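Hastham open day: an hour with the cell at the back

I went to the Saturday open day at the Serosik workshop in Hastham mostly because it was free and I had been rude about the place in print. The invitation promised "automation you can stand next to". I have stood next to a fair amount of automation over the years, and usually it is switched off.

The building is a former carpet warehouse behind the bus depot. Parking is bad. Inside, most visitors drift towards the big palletiser by the door, which stacks empty cartons and looks impressive doing it. I gave that five minutes and walked on to the picking cell at the back, known on the floor plan as Rumeo, because the sheet beside it was headed "Daily care" and I have a weakness for maintenance sheets. They tend to be more truthful than brochures.

The brochure says Rumeo can handle "soft and irregular goods" after a set-up of 15 minutes. I asked one of the technicians whether that included finding the spanner. She said it included nothing of the kind. The 15 minutes starts when the table is already bolted in position, the arm has been homed, the fingers are fitted and the wrist camera has been checked. What is left is choosing a program and pressing start. Put the table in from scratch and you are looking at most of a morning, and she seemed relieved to be asked.

So we went through the morning. The table goes in first and is levelled, and then its corners are touched off with a pointer held in the gripper, so the controller knows where the surface is. If anyone leans on it after that, you do it again. A low rail would stop people leaning on it. I suggested one and was told it had been on order for a while.

Next come the fingers. The gripper on Rumeo has two, and they wear at the tips, where the work is actually held. The sheet asks for them to be wiped at the start of each shift and swapped when the closing faces no longer meet properly. How do you judge that? You close them on a slip of paper and pull. If the paper slides out, they are due. I liked this test very much – it costs nothing and you can't argue with it. The log had the last pair changed at 712 hours, which the technician thought was too late. Nobody had written down why it was left so long.

After the fingers, the camera. It is a small one at the wrist, and the complaint about it in the log is always the same: dust on the lens, then a poor grip, then somebody altering the grip settings when a cloth would have done. I counted myself lucky to be shown that log at all. Over the period it covered there were 54 entries, and a good many of them came down to cleaning. Two were for a cable that had worked its way out of its clip and rubbed against the arm. It has since been tied back at the elbow. I would have expected a proper cable guide at the price they are asking, but I was told the tie has held.

The demonstration job is artificial flowers, and I will admit they are a sensible choice. A spray of them has a stiff stem that the fingers can close on and a lot of floppy fabric that gets in the camera's way. Serosik's line is that if the cell copes with these it will cope with bagged parts and loose wiring.

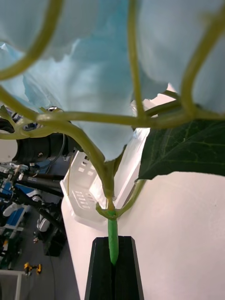
I am not convinced that follows. A plastic stem is much the same from one spray to the next, and it doesn't mind being squeezed. Bagged parts slump. Wiring springs back at you. When I put this to the technician she agreed that each new item needs its own grip height and closing force, and that somebody has to sit there and find them by trial. She had a notebook for it, with crossings-out. The brochure has no room for the notebook, though I would say it is the most useful thing in the cell.

I also asked what happens when it goes wrong out of hours. There is a contract with a firm called Qian, who will dial in and look at the fault list. They can't wipe a lens over the telephone. For that you need a person on site who has been shown how, and the training is charged separately, at roughly the cost of a spare set of fingers each time. Ask for it in writing before you sign anything.

The tea was decent and the toilets were signposted. The palletiser had stopped by the time I left, with a technician on his knees beside it and the side panel off, and I was sorry not to have the time to go over and watch.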